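Unit 2: Estimating heat loss in a house
Notes by Funmilayo Ugwu

Heat leaves a building in two main ways. It passes through solid parts such as walls, roof and glass (conduction), and it leaves with air that escapes (infiltration). We treat them separately and add the results.

Conduction: Q = U x A x dT

U is the rate for the material, A is the area, and dT is the indoor temperature minus the outdoor temperature. A low U means good insulation. Use inside dimensions for A and subtract openings before you work out the wall. 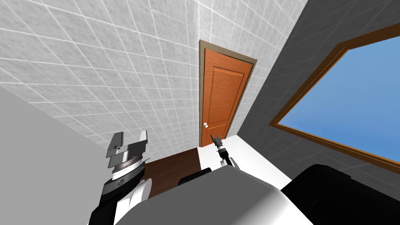

Worked case, the Prustesholm house. Wall area is 100 square meters. Total loss on the design day is 4,000 watts, of which 2,000 watts goes through the walls. The other half is split among roof, floor, openings and air. Students often forget the floor. Put it in even if the number is small.
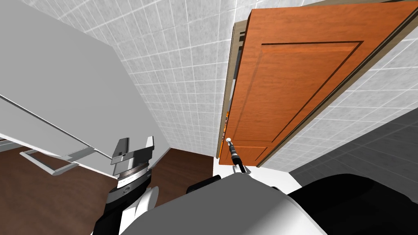
Infiltration is harder to pin down than conduction. It depends on wind, on the height of the building and on every crack in it. For doors, measure the crack length along all four sides of the slab. A paneled door needs a second look for conduction too: where the face is divided into recessed sections, as on the orange one, check the thickness at the panels as well as at the edge. Use the lower figure if you have only one U value to enter.

For next time: read the Woria case and redo the table with dT doubled. Bring your June readings.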